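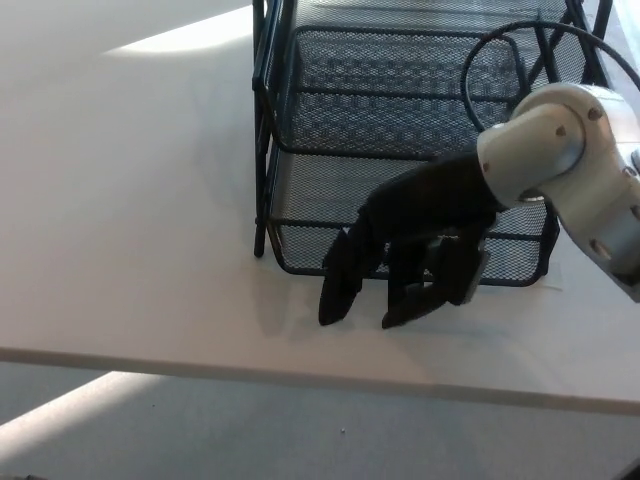 Printer on the 2nd floor keeps dropping off the network, always mid afternoon, been going on since early October. Logging everything in this ticket now because it's spread over three email threads and I can't find anything. Unit is the Horkia multifunction, the one by the stairs, used by accounts and the Chamoun project people. Printed job sheets for this are going in the black wire-mesh letter tray on the white table, please leave them there, I'm matching them against the queue log. Symptom: jobs sit in the queue as "sending", panel says Ready, nothing comes out. Power cycle fixes it till the next day.

Opened by: Anas Obeidat
Site: Girkberg office
Priority: medium (was low, bumped after payroll got stuck)

Entry 1

Checked the obvious. Cable seated both ends, link light green. Swapped the patch cable anyway. Panel shows an address, same one as the label on the side. Printed the config page, fine. Sent a test page from my laptop, fine. Of course it was 10 in the morning so everything is fine.

Asked accounts to write down the time when it next happens. Got "after lunch".

Entry 2

Happened again, 2:40 pm. Got there before anyone restarted it, finally. Panel awake, Ready, no error. Ping from my laptop: replies. Ping from the print server: replies, then nothing, then replies again. Web page for the printer would not load. Tried it twice more, got some other login page I've never seen. Took a screenshot, attached to the ticket.

Did NOT power cycle. Left it. Came back by itself at 3:25 and spat out 14 jobs in one go, half of them duplicates because people kept hitting print. Pls stop hitting print, it doesn't help. It queues them all.

Entry 3

Ilaria Bassi looked at the screenshot and said that's the login page for a Promness door controller, not a printer. So something else has the printer's address. Would explain the pings.

Printer is set to a fixed address ending in 213. Looked at the DHCP scope on the router and the range goes right over it. No reservation. So the router can hand 213 to anything it likes, and it does. Whoever set the printer up typed the address in at the panel and never told the router. No idea who, was before me.

Entry 4

Question from accounts: why only the afternoon. Don't fully know. Best guess, the door controller for the side entrance is on a timer plug, somebody put it there when the loading bay hours changed, and it comes on at 2. Asks for an address, gets 213, fight starts. Why it lets go again after a while I can't say, maybe it renews and gets something different. Not going to spend a day on that.

Ilaria will ask facilities about the timer plug. A door controller should not be on a timer plug.

Entry 5

Changes made today, Thursday, after 5 pm so nobody was printing:

- shortened DHCP range so it stops below the fixed ones
- added reservation for the printer, by MAC, keeping 213
- set the printer itself to automatic so it takes the reservation
- cleared the old leases
- restarted printer, then the switch in the 2nd floor cupboard
- restarted print spooler on the server, deleted the stuck jobs

Printer came back with 213. Door controller came back with a different address, side door opens with my badge. Checked from inside and outside.

If you had something in the queue before 5 it's gone, print it again. Once.
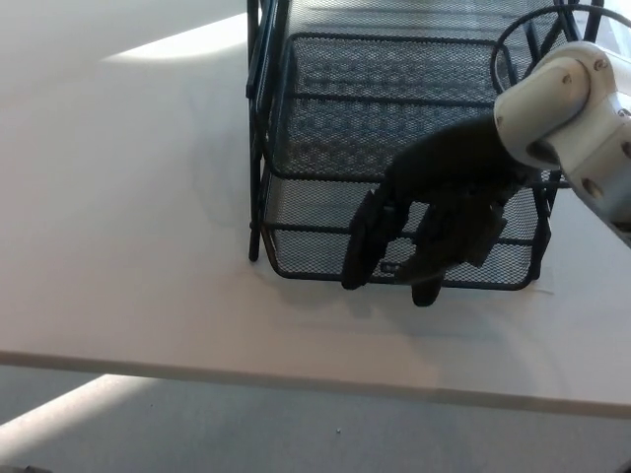 One thing I missed. The print server had two ports set up for the same printer, one by address and one by name, and the Chamoun group was mapped to the one by name. The name was still pointing at an address from the old office. Fixed the DNS record, removed the second port, remapped them. If you are in that group and see a printer called "Horkia (Copy 1)" delete it, use the plain one. If it wont delete, log out and back in first.

Also the driver on the server was 3 versions behind. Have not updated it. One change at a time, otherwise we won't know what fixed it.

Entry 6

Next working day. Watched it from 1:30 to 4. Continuous ping from the server and my laptop, no drops. Web page loads every time. Payroll run went through first try. Accounts say scan to email is quicker too, which I did nothing to, but ok.

One complaint, from the Chamoun side, prints coming out single sided. That's the new mapping, it lost their defaults. Set duplex back on as default on the server. You may need to close Word or whatever and reopen it before it picks it up.

Entry 7

Facilities replied to Ilaria. Timer plug removed, controller is on a normal outlet now. They want the address of every door controller in the building so they can put it on their sheet. I have the one. Opened a seperate ticket for the rest.

Still open:

- driver update, wait a week
- find out what else has an address typed in by hand. The label printer downstairs for sure, probably the meeting room screen
- new sticker for the side of the printer, old one gives the help desk extension from two phone systems ago

Status: monitoring. If it drops again do not restart it, call me and write down the time. An actual time.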